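Gumholm Magpie Tee
Printed cotton T-shirt in Jara jersey, made by Adireo in Sternuvport

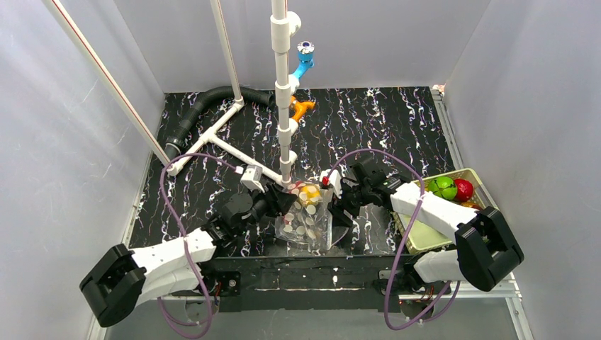
Two white robot arms above a black tabletop with white, pink and pale blue marbling.

Magpie people, we finally made your shirt! We've been printing birds on T-shirts for years (the pelican, the two galahs, that grumpy tawny frogmouth that still gets more emails than everything else in the shop put together) and the question under every new release has been the same one: where's the maggie? Well, she's on a fence post, she's got her head tipped back, and she's in full song right across the front of the Gumholm.

The drawing started out as a scribble on the back of a delivery docket and went through more versions than we'd like to admit. An early one had her swooping a cyclist. We loved it, but on a shirt it read as a sort of angry smudge with a helmet, so she went back on the post and got a lot better for it. The feathers are drawn as separate ink strokes, and if you get up close you can see where the nib has dragged a bit on the wing. We left that in. The post has a twist of wire and one rusty staple, and there's a line of words underneath in small lower-case lettering:

up before you, louder than you

It comes without the words as well. Choose "Plain" in the drop-down if you'd like the bird on her own.

The fabric

Jara is our own jersey and it's the thing we bang on about most. It's all cotton, knitted on the heavy side of medium, with a dry, slightly crisp hand when it's new and a lovely soft one after a couple of months of being worn to the shops, to the pub and to bed. It holds its shape at the shoulders. The neck rib is double-stitched and quite narrow, a bit like the old footy training shirts, and there's a strip of cotton tape across the back of the neck so the seam doesn't rub.

There's no elastane in it. People do ask! A stretchy shirt is comfy from the first minute, and a Jara shirt takes a few wears to get there, but we like what it does with age and we don't much like what happens to stretch fabric once it has been through a few summers on the line.

The label is printed inside the neck, so there's nothing to cut out. The care tag is sewn into the left side seam, low down, and you can unpick it easily if side tags drive you bonkers.

Colours

Bone - an off-white with a bit of warmth in it. The bird is printed in black and the white of the magpie is simply the shirt showing through. This is the one the drawing was made for.

Wet Slate - dark blue-grey. Printed black over a pale base, so you'll feel the print a little more on this one.

Wattle - a proper strong yellow. Looks fantastic, shows every drop of coffee.

Paddock - dusty green, somewhere between a gum leaf and an old ute. New for this run.

Colours on screens are a lottery, so if you're trying to match something or you're buying for a group, order a swatch card first. It has a square of each Jara colour on it, including a few we only use for the hoodies.

The print

Screen printed with water-based ink, one screen for the black and a second one for the base where the shirt colour needs it. On Bone and Wattle you can hardly feel it. Screen printing means each shirt comes out a touch different from the next, and you might find a feather line that's slightly heavier on yours, or a wing tip that sits a whisker higher. We check every shirt and anything with a proper flaw goes in the seconds bin at the shop, but the small variations stay.

The print runs wide, nearly to the side seams on the smaller sizes. On the bigger sizes we use a larger screen, so the bird doesn't end up looking like a stamp in the middle of your chest. It sounds obvious, but plenty of shirts are printed from the one screen for every size, and it's always bothered us.

Fit and sizing

The body is straight with a little extra length, and the sleeves come down to just above the elbow on most people. It's cut unisex. If you're between sizes and like things neat, go down. If you want to wear it over a long-sleeve in winter, or you just like room, go up.

Sizes run from XS to 5XL. The 5XL measures 138 cm around the chest, laid flat and doubled, and the full chart with length and sleeve is on the card that opens from the size menu. The measurements are of the shirt, so grab a T-shirt you already like, lay it on the bed and compare. That works much better than measuring yourself (you always breathe in, we all do).

All the sizes cost the same.

Shrinkage: Jara is washed before it's cut, so most of the shrinking has been done. You may still lose a little in length in the first few washes, and more if it goes in a hot dryer.

Looking after it

Wash inside out at 30 degrees with similar colours. Wattle goes in by itself the first time, please, unless you're after yellow socks.

Dry on the line, in the shade if you've got some. Tumble drying on low won't kill it.

Iron around the print or from the inside.

No bleach, and go easy on the stain spray over the inked area. Sunscreen is the sneaky one with pale shirts - it leaves yellowish marks around the collar that only turn up later. A dab of dishwashing liquid on the neck before washing helps a fair bit.

About those jokes on the front

A few words on this, as we get asked for custom slogans all the time and we've worked out where we stand. We like funny shirts. We're very fond of a bad pun. We draw everything ourselves or pay the person who did, and the artist's name goes on the swing tag and inside the neck. What we won't do is lift an old photograph or someone's family picture from the internet and put a gag under it, even if it's old enough that we could. Somebody's great-grandmother deserves better than being a punchline on a tea towel. So if you send us a photo for a custom job, we'll ask where it came from, and we do want to know!

The magpie was drawn in-house, by the way, and she has no known relatives who object.

Made where?

The cotton yarn is imported. The knitting, dyeing, cutting and sewing are all done in Sternuvport, and the printing happens in our own workroom out the back of the shop. The first Gumholm run was 3000 shirts across all colours and sizes, which felt like a mad number at the time, and the smaller sizes in Bone went quicker than we were ready for. Paddock and the restocked Bone are from the second run. The only change is the neck tape, now a shade wider.

What's in the parcel

One shirt, folded around a sheet of brown card, in a paper mailer. There's a sticker of the fence post with no bird on it in there too, just because we liked the drawing. If it's a present, tick the gift box at checkout and we'll leave the price off the docket and wrap it in tissue. You can add a note. We write them out by hand, so keep it to a couple of lines if your message is going to be read by anyone fussy about handwriting.

Postage and pick-up

Orders placed before 2 pm on a working day usually go out the same afternoon. Tracked post is standard and express is available for most places. Regional addresses can take a bit longer, and we'd get Christmas orders in early in December if you're a fair way out.

Pick-up from the Sternuvport shop is free. Wait for the email that says it's ready before you drive in, as the parcels are packed in the workroom and don't always beat you to the counter.

Swaps and returns

Wrong size? Send it back unworn within 30 days and we'll swap it, or refund it if we've run out. Please try it on before you wash it. If something goes wrong with the stitching or the print starts lifting after normal wear, send us a picture and tell us roughly when you bought it. We fix things where we can, and a re-sewn hem is generally back with you quickly. Custom prints can't be swapped for size, so do have a look at the chart first.

Things people have asked

Does it come in kids' sizes?
Coming! The kids' version has a smaller screen and a magpie chick with its mouth wide open, yelling for food. We think parents will recognise the expression.

Is there a long-sleeve?
In Bone and Wet Slate, on its own page. Same jersey, with ribbed cuffs.

Can I get the drawing as a print for the wall?
Yes, on cream paper, with or without the words. It's under Paper Goods with the frogmouth.

Will the black fade?
A bit, over time, and rather nicely. It goes to a soft charcoal. If you want it to stay dark for as long as possible, keep it out of the dryer and away from full sun.

Can our club have it with our name under the bird?
Probably. We do small runs for clubs, schools and choirs (a choir in magpie shirts would make our year). Send the quantity, the colour and the wording, and we'll come back with a mock-up.

Is the bird a boy or a girl?
We drew her with the greyer nape of a female. On Wet Slate it's harder to pick.

Also in this range: Galah Pair Tee, Grumpy Frogmouth Tee, Gumholm Long-Sleeve, Pelican Tote, Jara Swatch Card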